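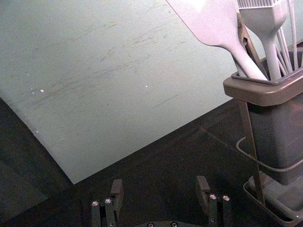
Countertop storage is the part of a small kitchen that gets the least planning and the most daily use. In this unit we look at one corner of a counter and ask what should stand on it, what should hang or drain there, and what belongs in a drawer. The usual starting point is a board and a utensil holder side by side, such as a pale board with a worn, scratched middle next to a gray plastic holder in a dark wire stand. Scuffs in the middle of a board tell you which part of it gets used. They are a reason to look at it closely at cleaning time, and they do not by themselves mean the board has to be replaced.

## Unit 4: The Utensil Station

Instructor: Esmaeil Rashti
Lab sessions: Tomás Mulcahy
Revised June 2024

### 4.1 What a station is

A station is a fixed spot where one kind of work is done and where the tools for that work are kept within reach. The utensil station serves the stove and the mixing area. In the Ó Conaill floor plan from Unit 2 those two areas share one stretch of counter, 40 inches long, so a single station covers both. In the Mosex plan they are on opposite walls and you will need two.

Do not put a utensil station directly beside a burner. Plastic cups and silicone heads can take some heat, but handles collect grease there and have to be washed more often. Keep the station at least 18 inches from the nearest burner. That is our figure for the course. If the stove manual gives a larger one, use the manual.

### 4.2 Choosing a holder

Three types were compared in the February lab:

- **Single crock.** Heavy and stable. Everything goes in together, so long handles cross and short tools sink to the bottom.
- **Rail with hooks.** Keeps the counter clear. Needs drilling and only takes tools with a loop or hole in the handle.
- **Caddy with hanging cups.** The cups sit in a frame and lift out one at a time for washing. Takes more width than a crock.

Most groups picked the caddy. The main complaint was that it slides when a tool is pulled out at an angle. Rubber feet fix this on most models. The Roltard group used shelf liner cut to the size of the base, and it stayed put through all the trials.
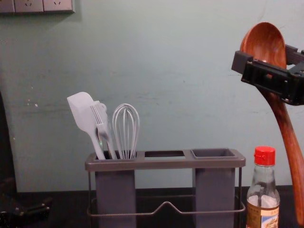
### 4.3 Loading it

Sort by how often the tool is used. A spatula, a slotted tool and a whisk can share one cup without trouble if the handles are slim. Put tools in handle down so the heads stay clear of whatever has collected at the bottom of the cup. Knives and peelers do not go in an open caddy.

Leave room. A cup is full when you can no longer take out one tool without moving another. An open slot in the top tray is useful during cooking, and there is no need to find something for it.

Bottles of oil or vinegar can stand next to the caddy, with their caps on. Leave enough space between them for your hand to reach the nearer cup. Wall outlets behind the station should stay reachable, so check the height of your tallest tool before you settle on a spot.

### 4.4 Cleaning

1. Take out all the tools and wash them.
2. Lift out the cups. Empty any water into the sink.
3. Wash the cups with dish soap and a bottle brush. Get into the corners.
4. Wipe the frame, including the underside of the rails.
5. Wipe the counter where the station stood. On a dark counter, look across the surface from the side, as streaks are hard to see from above.
6. Let everything dry before you put it back.

Do this once a week. Wipe the wall behind the station at the same time. Painted walls mark easily at handle height, and a damp cloth with a little soap is enough for most of it. Do not scrub at chipped paint.

### 4.5 Assignment

Write up the utensil station in your own kitchen, or use the Tundden plan if you do not have one. Length is 200 to 300 words plus a sketch with measurements. State where the station is, what it holds, and one thing you would move. Hand it in to Tomás at the next lab. Sketches may be in pencil.

Reading for Unit 5: the section on drying racks, and your own notes from the sink lab.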